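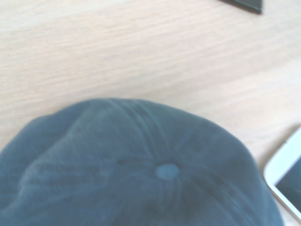 Wrist camera output, cap and phone on the tabletop.

Drutell Wrist Camera Kit, review
By Wichai Srisuk
Saturday, December 13, 2025

The Drutell kit is sold as a camera add-on for small desktop arms. It costs $59 and contains a fixed-focus USB camera module, an aluminum bracket, a strain relief clip, eight screws and a cable 510 mm long. No software is included. The camera enumerates as a standard video device and needs no driver on Linux or Windows.

I installed it on a Cundomon arm I have been building at home since November. The arm has a parallel gripper and six hobby-grade servos, and until now it ran from a single overhead camera. That was adequate for blocks. It was poor for cloth, where the overhead view shows an outline and very little of where the fabric can be pinched.

Mounting

The bracket has slotted holes and fits the Cundomon wrist plate without drilling. The supplied screws are too long by one thread and touch the servo case if tightened fully. I replaced them with shorter ones from the drawer. Tilt is set with a friction joint, and the joint slips under repeated fast moves unless a serrated washer is added. The instruction sheet does not mention a washer.

I set the tilt so that the fingers stay out of view. The kit's own diagram shows the fingertips at the lower edge, and that is the better choice for anyone who wants to judge contact by eye. For my use, locating a grasp point before the descent, the extra fabric area was worth more.

Cable length is the main mechanical fault. At full reach 510 mm gets from the wrist to the elbow and no farther, so an extension is required, and the connector then sits at a point that flexes. I taped mine down. A longer cable should have been in the box.

Image quality

Output is 30 frames per second at the default resolution. Exposure is automatic and cannot be locked from the control panel that came with my operating system, although the command line tool does expose the setting. On pale wood the automatic exposure favors the dark object and lets the table go bright. Grain still shows, with low contrast. The white edge of a phone goes brighter still.

Focus is the larger issue. The lens is set for a working distance greater than the one I use, and a cap with its crown close to the lens comes out soft. Coarse features survive: the button on top, the larger folds, the seams that run toward it. Fabric texture is mostly lost, and the eyelets are hard to separate from the seams. The lens barrel is glued. It can be freed with a blade and some patience, and I expect to do that before the next round of tests.

Use with cloth

The cap is a good test piece for this camera. It is soft, it changes shape, and the crown offers several ridges that a two-finger gripper might take. My grasp picker is a short script that looks for narrow ridges in the brightness gradient and ranks them by length. With the overhead camera it had almost nothing to rank. With the wrist camera it has candidates to work with, and the paired seams on the crown are the kind of feature it is written to find.
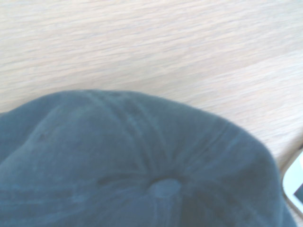
Ruairí Gilmartin read a draft of this review and objected to the ridge method, saying that a stitched seam is the stiffest part of a cap and that a weak gripper would do better on an unsupported fold between two panels. He would also keep the overhead camera running for the first half of the approach and switch over late.

The second point I accept and have wired both cameras accordingly. They need separate USB controllers on my computer. On a shared hub the Drutell dropped out when the overhead stream started. The first point needs a change in the ranking, probably a penalty for parallel pairs, and I have not written it yet.

Alternatives

The Plemaven module has adjustable focus and a better bracket but weighs more, and my wrist servo already runs warm. Sriwong sells a bare board with no bracket at all, suitable for anyone with a printer.

Verdict

Acceptable at $59 for a builder prepared to change the screws, add a washer, extend the cable and break the glue on the lens. Not recommended for close work as delivered. Score: 2 out of 5 as shipped. I will post new test results once the lens has been refocused.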